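Bench log > Cell 2 > Garment hanging

Filed under: Faults and stoppages, wrist unit, open items

June 14, 2026

Wrist fault again. Writing this up before I forget the order of things, will clean up later (probably won't).

Setup same as the last run. Hanging task in the wallpaper enclosure, hook rail on the left wall, pick off the floor, lift, hang on whichever hook the planner gives. Herker controller, Avotiņš wrist with the new cable dress. Speed cap at 50 percent because of what happened in April. Yeshi Mekonnen on the pendant for the first half, me on the pendant after lunch. Door interlock checked before start, e-stop checked, both fine.

First attempts ok. Slow but ok. Then a protective stop in the middle of a descent, code 7 on the Herker, which the manual gives as "external torque, axis unspecified". Great help. Arm held position, brakes on, no drift that I could see. Gripper well clear of the rail when it stopped, so not a collision with a hook, which was my first guess and Yeshi's too.

Cleared it, jogged up in joint mode, re-homed. Ran the same descent with nothing to pick. Fine. Ran it again with the wrist turned 90 degrees the other way. Stopped again, same code. So it's tied to wrist rotation and not to the load. Or so I thought for a good hour.

Pulled the torque trace off the controller. There's a ramp in it, slow, starting well before the trip. A hit would be a spike. A ramp says something is winding up or dragging. Cable dress is the obvious one. Took the cover off the forearm and turned the wrist by hand with the brakes released and Yeshi holding the arm (two people for this, always, see the red sheet). Could feel it go stiff toward the end of travel. The strip tie nearest the flange had slid down and the loop was too short. Pulls tight, joint sees torque, controller trips. Correct behavior from the controller really.

Re-tied it with a longer loop and marked the position with paint pen so we can tell if it creeps again. Put the cover back. Left a bit of slack that I don't love, it could snag on the rail if the wrist comes in low along the left wall. Need to look at that with the arm in the worst pose, have not done it.
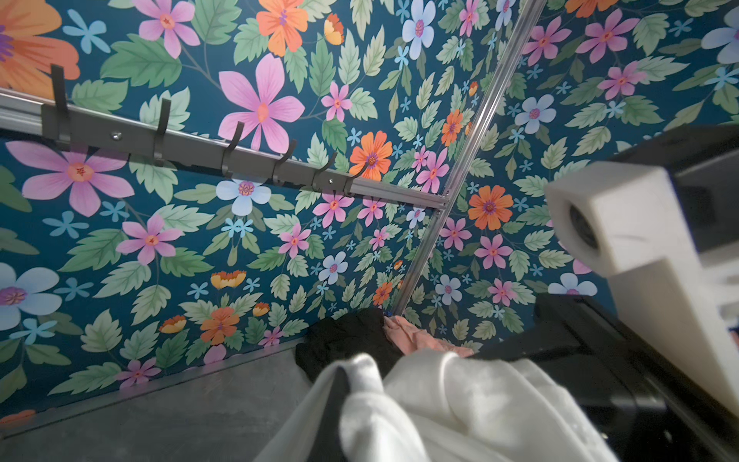

After the re-tie we went back to the pile on the floor. Fleecy white thing on top, the dark one and the pink one under it. That big soft piece is the hard pick anyway, the fingers close on a fold and the planner has no idea how much of it is going to come up. Approach speed down another notch for the first go. No trip on the descent. No trip on the wrist turn either. Trace flat.

Then the second problem, which is the one I actualy care about. Yeshi opened the door to move the clothing over and the arm did NOT go to safe stop. It went to pause. Pause is software. Drives stay live in pause, brakes are off, and a stray resume from the pendant would move it with a person's hands inside. Nobody was hurt, hands were out in a second, I hit the e-stop and the e-stop did what it should.

We checked this interlock at the start of the day and it was fine!! So what changed. Only thing we touched in between was the controller restart after the first code 7. My bet is the restart loaded the older safety config, the one from before the Trustby relay went in, where the door input was mapped to pause. Checked the config checksum on the Herker screen against the sheet taped inside the cabinet door and they don't match. Have not proved it's the restart that does it. Could also be that somebody loaded the old file by hand and didn't write it down. If that was you please just say so, I'm not mad, I want to know.

What I did:

- Locked out the cell. My lock and Yeshi's lock, both tags on. Key to the cabinet is with me.
- Saved the current config as found, before changing anything. It's on the shared drive in the faults folder.
- Photographed the checksum screen.
- Mailed Wekemex, who did the relay install, asked whether the config is supposed to survive a cold restart. No answer yet.

What I did NOT do: reload the right config and carry on. Tempting, would have taken 2 minutes, but then we lose the evidence and we're trusting a thing that just failed on us.

Note for whoever reads the pendant log. There's a jog move logged after the e-stop with my login. That was me backing the gripper off so we could get the door shut properly, in teach mode, enabling switch held, door open, Yeshi standing back at the cabinet. Procedure allows it. Writing it here so it doesn't look weird later.

Also found while the cover was off: one of the forearm cover screws is the wrong length, bottoms out before it clamps. Not related I think. Swapped it from the spares tin. Connector on the wrist cable has a scuffed boot on one side, pins look good, keep an eye on it. Somebody should order a spare.

Going back over the April stop with all this in mind. That one got put down as a collision with the rail bracket and we capped the speed. Same code. I pulled up the old trace and it has a ramp too, less steep, but its there. So maybe we've had a short cable loop the whole time and the speed cap was fixing nothing. Leaving the cap on for now, don't want to change it the same week as everything else.

To do before power goes back on:

- answer from Wekemex, or do the cold restart test ourselves with the gripper off and nobody near the door
- add door check after EVERY restart, not only at start of day. Yeshi is rewriting the start sheet
- snag check on the cable slack, low pose along the left wall
- reprint the checksum sheet bigger, the tape covers the last digits

Cell stays locked until the door input is sorted. If you need arm time use the other cell, it's booked for calibration in the morning but free after that. Don't borrow the pendant from this one, leave it on its hook.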